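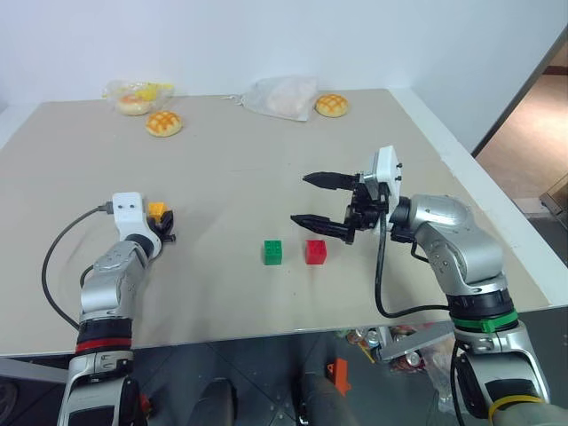
4/28/24

I slept badly and got up before the light. It rained the whole night and the gutter on the north side is making that noise again. I must ask the landlord, although I already asked in February and he only nodded.

Today I finished page 136 of my aunt's notebook. It has around 200 pages, but many at the end are only lists of what she paid for rice and thread, so perhaps I am closer to the end than I think. I write the English in pencil on the left side and I leave the right side empty for corrections. My pencil is now so short that I hold it like a child.

The difficult word today was the one she uses for the neighbour in Yazdani Street. She calls her something between "sweet" and "stubborn", and in our language this is one word and it is kind. In English I tried "headstrong", then "dear old mule", then I crossed out both. I telephoned Omid and he laughed for a long time. He said his mother used this word for him when he refused to wear a hat. He could not find the English for it either. I have left a small circle over it and I will come back.

She writes about the walk to the bakery, and how the colour of the hills changed when one turned the corner by the school. I remember that corner. I had forgotten that I remember it. I stopped working then and made tea, and the tea was too strong.
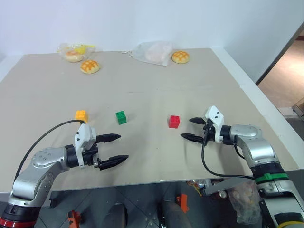 Beige table, white wall.

After lunch the rain became thinner and I walked to the library in Culton to return the big dictionary. It was two days late. Imani was at the desk and she did not charge me, but she looked at the date and then at me, so I apologized twice. She asked if the notebook will be printed one day. I told her it is only for my nieces, who speak our language but can't read it. She said she would like to read it as well, and I was pleased about this for the whole way home, more than I should be.

By the river the willows have their first yellow colour. The path is still soft and I spoiled my good shoes. I cleaned them with newspaper in the evening but the left one has a line in the leather that will stay.

Borghild came by with a piece of cardamom cake and stayed for an hour. She told me about her own grandmother's letters, which her brother threw away when he sold the house. She said it without anger, stirring her cup. I read her the page about the bakery in my English and she corrected "the bread was making hot my hands" to "the bread warmed my hands". It is better, of course. But I think my aunt's bread really did make her hands hot, because she always carried it without a cloth. I wrote both.

Niloufar sent a message from Varkden that her exam went well and that she has eaten nothing but toast since Thursday's soup ran out. I wrote back that toast is not a dinner. She answered with a picture of more toast.

To do: buy pencils, telephone Farzad about the name of the school, ask again about the gutter. Tomorrow page 137, where the ink is brown and very weak. I will need the lamp.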